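Pad Slip and the July Recordings: Your Questions

I've had a lot of messages about the slipping pads on the hand-held grippers and what it means for the recordings people have already sent me. I've been answering them one at a time and saying the same things over and over, so I've put the lot on one page. If yours isn't covered, send it in and I'll add it!

What went wrong?

The pads on some of the hand-held grippers were creeping round on the finger tips while people were using them. You'd start a session with both pads square to each other, and by the end one would be sitting at a slight angle. It's a small thing to look at and a horrible thing for the data, because the arm that learns from these recordings assumes the pads are where they were at the start. When Stavar (that's our bench arm) tried to copy the fruit picks, it kept closing a bit skew and squirting the fruit out sideways. I spent ages blaming the software. Sorry, software.

Which grippers have the problem?

Only the ones fitted with the second lot of pads, the ones that came from Asimier in the spring. If you had your gripper before then and never swapped the pads, you're fine. If you're not sure, take a pad off and look at the back. The older ones have a little ridge that sits in the finger tip, and the newer ones are smooth. Smooth means yours needs the fix.

Who spotted it?

Despina Onu, and I owe her a cake. She was going through a batch of recordings from Wijesinghe, our second site, and noticed that the left pad looked tilted in the last few clips when it hadn't in the first few. I told her it was probably just the lens. She very politely sent me two clips side by side, and it was not the lens.

Is it dangerous?

Not to you when you're holding the gripper, no. There's no motor in the hand-held version, so the only squeeze is your own. The thing I'd be careful with is the arm. We had one pick where an apple shot off the plate and went under the bench, and Oona Keskinen leaned in to fetch it while the arm was still live. She was fine and nothing touched her, but I didn't like it one bit. So the rule now, for everybody including me: press the stop, wait for the light to change, and only then reach in. If something rolls off, it can stay rolled off for ten seconds.

What does a good fruit pick look like?

Open wide, come down with a pad on each side of the piece you're after, pause for a moment, then close slowly. The pause matters more than people think, as it gives me a clean look at both pads before they take any load. Most of the bad recordings I've had to throw out went straight from moving to squeezing with no gap at all, and then I can't tell whether the pad was already crooked or went crooked on contact.

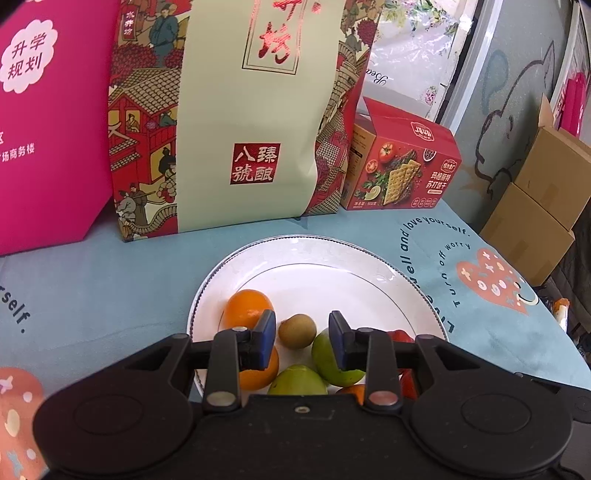 Fruit plate task: pads open around the pale green one at the front of the pile.

Mixed plates are the best test, by the way. A kiwi and an apple ask for quite different things from the pads, and fruit that's touching its neighbours is where a crooked pad gives itself away. Please don't tidy your plate into a nice row for me. I know it's tempting.

How do I check my own pads?

Close the gripper gently on nothing and look at it from the end. The two pads should meet flat along their whole length. If you can see a wedge of daylight at the top or the bottom, one of them has turned. Then try twisting each pad with your thumb and finger. A sound one won't budge. A bad one gives a tiny bit, and you'll feel it before you see it.

Do this before you start and again when you finish. It takes less time than making tea.

Mine has slipped. Can I just push it back?

For the session you're in, no, please stop there. Pushing it back halfway through gives me a recording where the pad is in two different places and I've no way of knowing when it changed (I have tried, it was a miserable afternoon). End the recording, make a note of which side it was, and put the gripper to one side until the new pads arrive.

And please don't glue them! Two people have, and I do understand the urge, but the pads have to come off for cleaning. Fruit juice gets behind them and then everything smells like a school lunchbox.

Should I tighten the screws on the linkages?

Leave them alone if you can bear to. Those are the pivots for the finger arms and they've got nothing to do with the pads. Do them up too hard and the fingers go stiff and close unevenly, and then you've got two faults where you had one. If an arm is properly floppy, tell me and I'll talk you through it.

What happens to the recordings I've already sent?

I've been back through everything that came in during July. There were 1,036 clips, and just over 200 of them had a pad far enough out to matter. Those have been set aside. They haven't been deleted, as Despina thinks we can work out the angle in at least some of them and rescue those, and she's been right before.

If any of yours were in that pile you'll have had a note from me. You did nothing wrong and you don't owe me replacements. If you fancy redoing a few, lovely.

How many picks do you need from me now?

The target's still 100 per person for the fruit task. Spread them out if you like. I'd much sooner have 3 short sittings with a pad check at each end than one long slog where your wrist gets tired and you start snatching.

When do the new pads arrive?

Natetti are making them for us this time, with the ridge put back. The first few are on my bench and I've been twisting them with some enthusiasm, and so far they've stayed put. I want to run them on Stavar for a while longer before I post any out. You'll get a pair each, plus a spare.

Do I need to send the old ones back?

Yes please, if it's no bother. An envelope is fine. Write L or R on the back of each so I know which side it came off, and give them a rinse first.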